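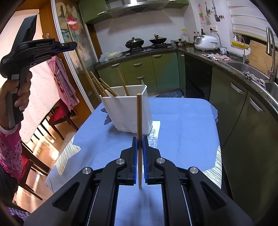 Long lines for dogs are sold by length, colour and breaking load, and hardly ever by the surface of the webbing. The surface is what your hand deals with every time the dog moves off. Ridges running across the direction of pull give the edges something to catch on. A flat coated line has no edges, so you hold it by squeeze alone. Thread on what I look for in a line and why I changed mine.

Breaking load first, to get it out of the way. It tells you what the webbing does in a test machine on a straight pull. It says very little about the stitching, the clip or the point where the line goes round a gatepost. Almost any long line on sale will outlast your grip by a wide margin. I don't use it to choose between two lines unless one maker won't publish it at all.

My old line was a Grorell, plain woven polyester, 20 mm wide. Cheap, soft, good in the hand when dry. It soaks up water. I weighed it after a wet walk at Bloxham in April and got 1,272 g with the clip on. Dry on the same kitchen scales it was well under half that. All the extra is dragging behind the dog and picking up grit.

Grit matters more than the weight. It works in between the yarns and the line turns into a mild file. You notice it first on the inside of the index finger. Rinsing from the clip end towards the handle helps a bit. A machine wash in a pillowcase helps more, but the line then takes a day and a half to dry in my hall.

The new one is an Oltau, coated webbing with a cross rib on one face and smooth on the other. 16 mm wide. The coating keeps water out of the core, so it wipes clean with a cloth and goes back on the hook. The ribbed face is shallow. You can feel it with a thumbnail but it won't hold mud.

One complaint. Because it's ribbed on one side only, it has a right way up, and a line trailing through grass doesn't care about that. If it comes to hand smooth side in, you've got the flat coated line you were trying to avoid. I now do a half turn of the wrist as I pick up. I would pay more for ribs on both faces.

Pull test, since I was asked. Luggage scale on the clip end, scale tied to the banister, gloved hand on the line, lean back steadily until it slips. The ribbed face went at 156 N with a thin leather glove. The smooth face went a good deal earlier. Different gloves will give different numbers, so please don't quote mine as a property of the product.

Bare hands: I didn't test to the slip point and I'd suggest you don't either. Any line running through a closed bare hand will burn, ribbed ones sooner. If you use a ribbed line with a dog that bolts, wear gloves. For a steady dog that mooches about at the end of the line, bare hands are fine.

Clips. The Oltau came with a bolt snap of no particular merit. I took it off and fitted a Moveck trigger clip, 500 kg marked on the body. I chose it for the gate, which opens with a cold thumb, and for the swivel, which is long enough not to jam with sand. The marking played no part.

If you swap a clip, look at how the end loop is made. A sewn loop means unpicking and resewing, and coated webbing doesn't like extra needle holes. A screwed loop (two plates and a pair of small bolts) comes apart with a hex key. Put thread lock on the bolts when it goes back together. Check them after the first few walks.

Handle or no handle. I cut mine off. A loop at the end of a trailing line catches on roots, and nobody sensible should have a wrist through it at ten metres anyway. A plain heat-sealed end passes over most things. If you need to know where the end is, wrap a bit of bright tape on the last hand's width – it wears off and you replace it.

Harness, not collar, for anything longer than an ordinary lead. The line has slack in it, the dog reaches full speed, and then the slack is gone. Clip to the back ring. Front rings bring the line under the legs.

Storage: large loose coils on a wide peg. Coated webbing remembers a tight fold, and the kink will be there for weeks. The woven stuff doesn't mind, so if you have a small cupboard and no peg, that's a point for Grorell.

Replace it when the coating cracks at a bend and you can see the core. Water gets in there and the rot isn't visible from outside. On woven lines, look for fluff near the clip stitching. A small amount is wear. Broken stitches are the end of it.

Someone wanted to know about 13 mm. Lighter, fine for a terrier, but a narrow line cuts in more for the same pull. I went down to 16 and would stop there for anything spaniel-sized.

Last updated: April
3 replies · 156 likes
Search posts, people, tags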